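Bin Picking Cell: Fault FAQ

Why did the cell stop in August?
The arm went into a protective stop while reaching into the bin. The hose loop had caught on the bin wall, and the controller read the extra load as a collision.

Was anyone hurt?
No. Jaime Moreira was at the controls and outside the marked area.

Was anything damaged?
One hose fitting cracked. Gusby supplied the replacement, and the line held pressure for 900 test picks.

What has changed?
Approach speed inside the bin is limited to 50 millimeters per second. The bin must be clamped before a run.
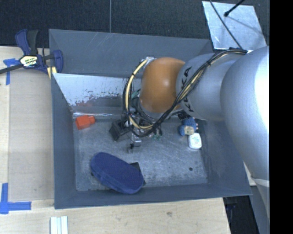 Hoses and cables are checked every 2,000 cycles, or sooner if a tie has slipped.

Can I clear the fault myself?
Only if you have had cell training. Press stop, lock out the arm, and look over the hose before you reset. After 3 stops in one shift, leave it locked out and call Celeste Quezada.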